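Section 4. Setting Up the Tray Station

Before you start

By now you should have the Pastell cell bolted down, powered and talking to its controller (Sections 2 and 3). The tray station is the part most new owners are eager to reach, because it is the first time the machine gets to do something that looks like a real chore. Please take your time with it. A patient afternoon here will spare you a good many small headaches later on.

A word about what to expect. People who come to us from a kitchen, a stockroom or a packing line often ask whether the robot can simply be shown the work and left to it. For picking up a metal tray, setting it where it belongs and sending bins down a flow rack, we are fairly close, provided the station is laid out with care. For the hundred little things a person does in between – wiping a smear, untangling two nested trays, noticing that a bin is the wrong one – we are still some way off, and this manual won't pretend otherwise.

4.1 Clearing and leveling the workspace

1. Press the red stop button on the controller and wait for the status light to go amber.

2. Lift any stock off the front bar of the station and set it well to one side.

3. Check the front bar with a spirit level. Adjust the two front feet until the bubble sits between the lines.

4. Run your palm down each roller track from back to front. Every roller should turn freely. Replace any that drag (see the parts list in Section 9).

5. Place one metal tray at the front of the station, ribs running side to side.

Caution: Keep hands out of the tracks and clear of the arms whenever the status light is green. The arms move quietly, and it is easy to forget they are live.
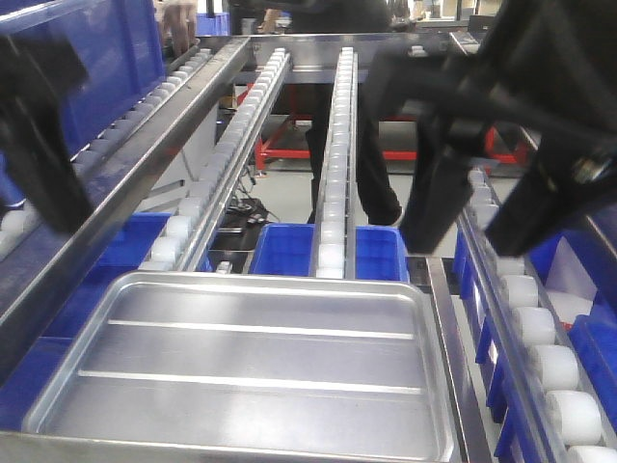

Can the robot take over tray loading completely, so that no one has to stand by?

For short runs of identical trays it can work on its own, but plan to have a trained person within reach for the first 1000 cycles and after every change of tray, bin or lighting.

4.2 Teaching the tray position

The arms find a tray by its rim and its ribs, so the teaching routine asks you to show them both. If you have used the older Golton controller you will find the menus much the same, though the names have been tidied up a little.

1. On the controller, open Station, then Tray, then Teach New.

2. Enter the code for your tray type. The standard aluminum tray is 2654.

3. Put the larger plastic tray down first, close behind the front bar, and center the aluminum tray inside it. Leave a gap on every side. The fingers need that room to get down beside the lip.

4. Press Record and step back. The arms will make a slow pass over the tray, which takes roughly 20 seconds.

5. If the controller reports a weak edge, shift the tray a little and press Record again.

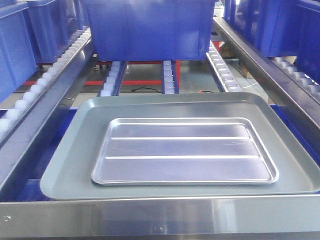
Figure 4-2. Aluminum tray centered in the larger tray, with bins on the tracks behind.

Note: Hala Nasr, who looks after our training courses in Arboleda, likes to have new owners do step 3 by hand several times before they ever press Record. It sounds fussy, but you will soon get a feel for how much a tray can wander before the arms lose patience with it, and that feel is worth having when something goes wrong on a busy morning.

4.3 Checking for glare

Shiny metal is still one of the harder things for a machine to deal with. You and I look at a bright patch on a tray and know it is a reflection. The software may take it for an edge, or lose a real edge inside it, and then the fingers close in the wrong place. Daylight through a high window is the usual culprit, and a station that behaved beautifully in the morning may grow clumsy by mid-afternoon.

1. Open Station, then View, and select the wrist camera on the arm you are testing.

2. Jog the arm slowly until the rim of the tray fills a good part of the screen.

3. Look along the rim and the ribs for places where the metal washes out to plain white. 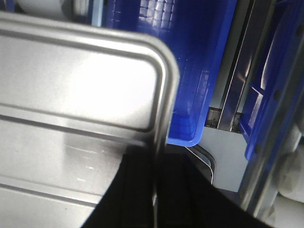
4. If a rib or a corner disappears into the white, turn down the lamp nearest that corner or tilt it toward the wall, then look again. A sheet of Skendov diffusing film over the lamp is a tidy permanent fix.

5. Repeat steps 2 to 4 with the other arm. Don't skip this, even if the first arm gave you a perfect view – the two cameras approach the tray from different sides and seldom agree about the light.

6. Save the result under the same tray code you used in 4.2.

Note: Owners with skylights may want to run this check again in August, when the sun comes in at its strongest, and whenever lamps are moved or replaced.

4.4 First supervised run

1. Set Speed to Low and Cycles to 2.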